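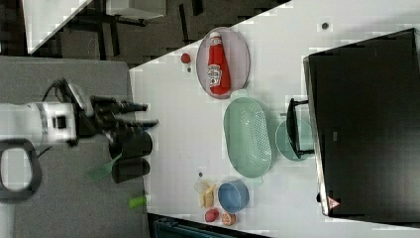 Limescale is the solid deposit left when hard water is heated or evaporates, and it consists mainly of calcium carbonate. In a shared student kitchen it collects on whatever is rinsed and left to dry by itself. Dark items show the deposit first. Black cups and a green slotted utensil like the ones beside the white table belong to the group of items we classed as "high contrast", on which a thin film can be seen well before it can be felt. Pale plates and white surfaces were classed as "low contrast" and had to be checked under a lamp held at a low angle.

The aim of the project was to compare three household descaling agents on hard tap water deposits: white vinegar, citric acid solution, and a commercial powder sold as Zellar. The work was carried out in the Trandis residence hall between December and the end of the winter term. This report was submitted on March 16, 2024.

Method

Deposits were grown on glass slides. Each slide received tap water from the second floor kitchen, applied by pipette and dried in a warm cabinet. The cycle was repeated 26 times. Slides were weighed before the first cycle and after the last on the department balance. Slides with visible chips were discarded.

Each agent was made up with distilled water to the same acidity, as far as the pH meter allowed. Slides were placed in the solution for 30 minutes at room temperature, rinsed with distilled water, dried, and weighed again. Every agent was tested on 3 sets of slides. A control set was soaked in distilled water only.
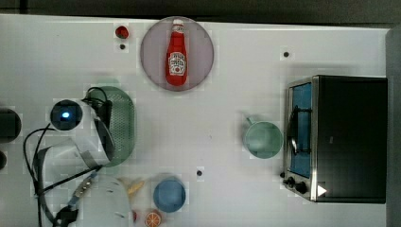
Imke Reinholz objected at the draft stage that a food kitchen is never free of grease and sugar, and that a film of either one would keep the acid away from the scale, so results from clean slides could not be carried over to real dishes. The objection is accepted. A second run was added in which half of the slides were wiped with diluted cooking oil before soaking.

Results

Citric acid removed the most deposit from clean slides. Vinegar came second, and Zellar was close behind it - the difference between these two was smaller than the spread within either set. The control slides lost almost nothing.

On oiled slides the order changed. Zellar contains a surfactant according to its packet, and it lost the least of its effect. Citric acid and vinegar both left irregular patches where the oil had been thickest. Washing the slides in dish soap before the soak brought both acids back close to their first result.

Surface texture was not part of the original plan. Two ribbed trays from the Asari storage range were soaked as a side test, and scale stayed in the grooves after the flat areas were clear.
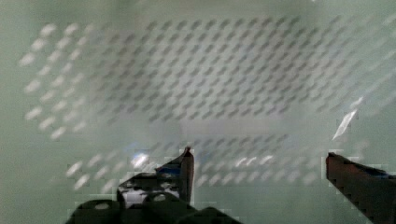 According to one comment returned with the draft, a textured surface should be reported by its true area and never by its outline, since a patterned sheet holds more deposit than a flat one of the same size. We had no means of measuring true area. The tray results are therefore given in words only and are left out of the table.

Sources of error

The main source of error was the tap water. Its hardness was tested with Uysal strips, which read in wide steps, and it may have shifted over the holiday period when the building was nearly empty. Drying was also uneven - slides near the cabinet door took longer. Handling marks on the slide edges could add to the measured mass, and gloves were used only from the second set onward.

A further run would need one large batch of water, stored in a closed tank and used for every slide.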